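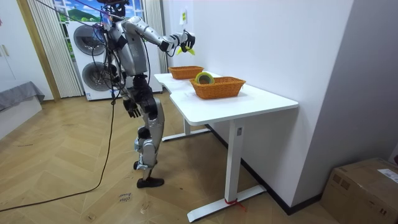 Robot at the white desk, small yellow piece in its right hand.

December, Sunday, late afternoon

Went back over the Stockdale adhesive numbers and I still don't believe them. The data sheet says the joint holds 800 N after a week in damp air. Carol's strips from the Medel batch got nowhere near that, and the ones that came closest were the ones we had sanded by hand, against the instructions.

Raed thinks the cabinet is reading high and the strips sat in wetter air than we meant. Possible. The sensor was last checked in spring and the sticker has come off, so we are going on his memory. I'd want a second sensor in there before blaming the glue or letting it off.

Strips so far: 4 sets, same steel, same overlap, same clamps. Best single pull 1,251 N, dry, sanded, which everyone will want to quote. I don't want it quoted. The strip next to it came from the same sheet, had the same cure and let go at well under half that, and the break ran clean along one face. A clean face says poor wetting or a dirty surface to me. Carol says old solvent. The tin was open when I got to it, so she may be right.

Tomeck sent their own figure, 1,897 N, with a cheerful note. No overlap length, no pull speed, no word on how many they threw away. I have asked. Until they answer it goes in the folder and stays off the chart.

The Flotilberg primer: one coat, wiped, left overnight. Looks even. So did the last one.

Also, whoever changed the pull speed on the tester, please write it down. I found it on the fast setting and can't tell which of Carol's second set were run that way. I've marked the whole set doubtful. She won't like it.

To do:
new solvent, date on the tin
second humidity sensor in the cabinet (Raed)
repeat set two, slow speed, sanded and unsanded side by side
keep the broken halves, bagged in pairs
ask Stockdale what they mean by "damp"

Primed strips come out of the clamps tomorrow morning. No pulling before I've looked at the edges.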